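Bumidville Makers list
Subject: Re: [shop] Two-arm sorter, is it worth bench time?
From: Mwanaisha Masanja
Date: Oct 19, 2021

On the list, Arkon wrote:

> I think we're closer than people give us credit for. Both arms come up
> clean now, the grippers close on command, and it can do a full sort from
> a script. With a bit more tuning I'd like to show it at the January open
> house, running by itself with visitors putting stuff on the table.
> I've seen Momar quoted as the software for this and I'd go with it.
> Any objections?

Yes, a few. Sorry in advance for the length.

I spent two evenings with the sorter last week and I came away less convinced than when I started. "Can do a full sort from a script" is carrying a lot in that message. The script knows where everything is because one of us typed it in. Slide the cup over by the width of a thumb and the gripper goes to where the cup used to be, closes on air, and carries the air very carefully to the bin. I logged 74 tries with the objects set down by hand, no tape marks, the way a visitor would do it. I'm not going to call the result a success rate. My notes are in the Hapeta folder on the shop drive and you can all read them.

The soft stuff is worse. A cloth never lands the same way twice, and the script has one grip point for it. If there's a fold there, fine. If there isn't, the fingers scrape along the bottom of the bin and the wrist complains. I'd want to see it pick up a cloth ten times running before we let a stranger's kid drop one in.

The layout is okay, and I'll say so because I argued against it. Two bins with a clear stretch between them gives the arms room, and the brown paper kills most of the glare we were getting off the bare white top. It does wrinkle, and it needs to be clamped down again whenever somebody leans on it.
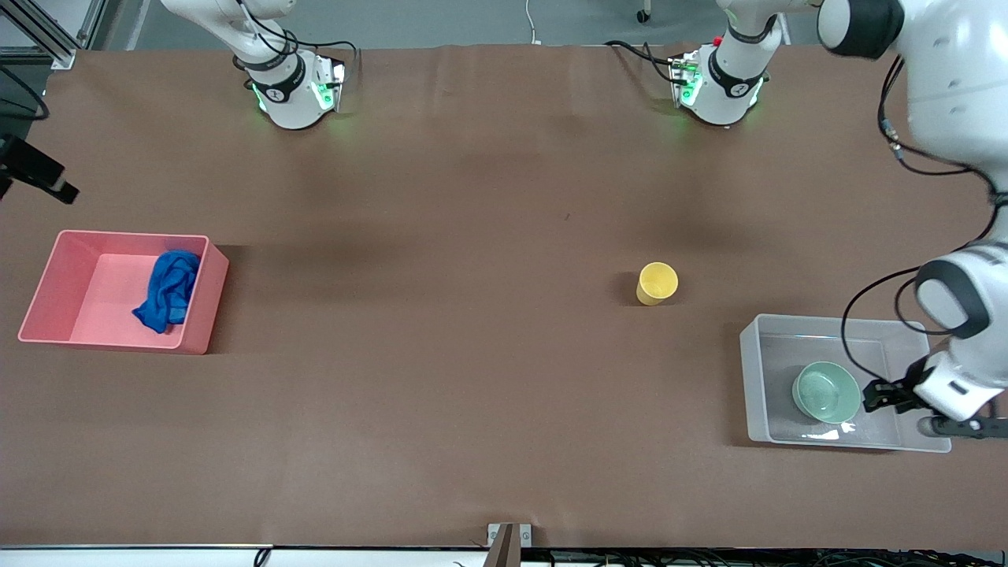 What I'd want fixed before January, in this order:

1. The cables under the near edge. There is a tangle of wires and plugs hanging below the tabletop right where a person stands. I have caught my sleeve on it. Tie it up, put a cover over it, and label both ends of everything.

2. The loops on the arm. When it reaches down into the gray bin the slack hangs low enough to worry me. Shorter runs, or clips along the links.

3. The gray bin itself. It's see-through and shiny, and the overhead lights bounce off the floor of it. If the plan is for a camera to find a pale green bowl in there, I'd swap it for something dull. The pink one gives us less trouble.

4. A stop button that a visitor can reach. Don't tell me about the one on the arm. I mean a big one, at the front, tested by somebody who didn't wire it.

5. The bowl. It's ceramic. Use a plastic one for the demo, please.

On Momar: has anyone on this list run it on two arms at once, on their own bench, with their own junk? A video doesn't count. I'd like to know how long setup took and what happened when it was wrong. If the answer is that it needs 3000 practice runs first, who is going to stand there and reset the table? We have a hard enough time getting people to empty the shop vac.

On money, the project has used $374 this year by my tally, and I don't object to any of it. I do object to spending more on software while the wiring looks like it does.

My suggestion is that we show it in January running the script, with tape marks on the paper and a sign that says it's a script. People will still enjoy watching it. Then if somebody wants to work on the seeing part over the winter, they can have my bench slot.

Arkon, if you can get it to pick up the cup from three spots I choose, without touching the code in between, I'll take back the part about the open house. I'm at the shop most evenings after seven.

Mwanaisha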